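Graritz House Common Room: Storage and Tidying Trial
Progress report to the Brellier Fund
November 30, 2010

What you paid for

The grant covered a low storage cabinet, baskets and a set of printed labels for the ground floor common room, plus paid staff time to set up a tidying routine and keep it going. The application said that clear storage would cut the time staff spend picking up after residents. I did not write the application, and I would not have put it so firmly.

Where things stand

The cabinet arrived from Adden in good shape, but late, and with the wrong feet. The right ones came two weeks after that. Until then the drawers slid open on their own, which did the routine no favors. It has been level since and I have no complaint about the finish or the way the drawers run.

The labels are another story. We printed 432 of them, far more than a room this size could ever use. Most are still in their envelopes. The ones that went on the shelves were peeled off or covered over within days. I would not pay for labels again, and I'd ask you not to count the number printed as a result.

Staff time is on budget. The evening pickup was meant to take 12 minutes. On a good night it does. On nights when there has been a film or a birthday it takes as long as it ever did, cabinet or no cabinet.

Does it work?

Partly. I know a report like this is expected to say yes.

The drawers get used. People like a drawer, and they will put a thing in one if it means not looking at it. Whether they can find it again is a separate matter, and I have had complaints about a missing chess set that was in the lower drawer the whole time.

The open shelves have done less well. The plan had them holding books and games, sorted by type. They fill up with shopping bags and odds and ends instead. The Huang survey form you asked us to use has a question about "improved order," and I left it blank. Moving a pile from the floor to a shelf is a small improvement, and the form gives no way to say small.

The baskets are the cheapest thing on the list and I think the most useful. A basket can be carried to the mess. I'd have bought more of those and a smaller cabinet.

The sofa was outside the grant, but it needs a mention. Clothing still ends up on it. A hook rail by the door was suggested in the spring and dropped for cost, and I believe that was a mistake.

Current condition of the room

The floor along the sofa is where most of the pickup time used to go. There is a red garment on the near corner of the sofa and a basket standing close by, and across the room the green cabinet has bags in its open cubbies and small items and cables in the compartment to the right of the drawers.
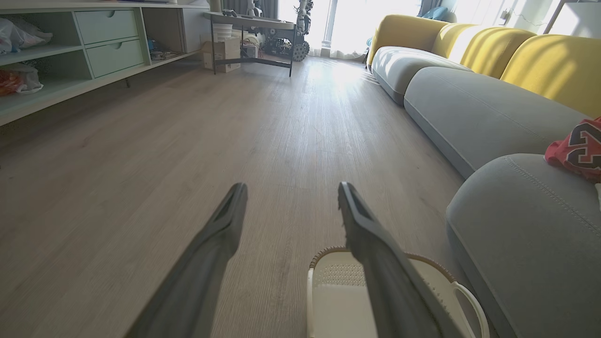
Next steps and request

We would like to move what is left of the label money, up to 3 percent of the grant, to baskets and a hook rail. No new funds are needed. If you agree before the end of December, both can be in place for the final report. I would also like to drop the labels from the list of measures - they tell you nothing about the room.

Graritz House, Common Room Project | Contact the office | Copyright 2010 | Back to top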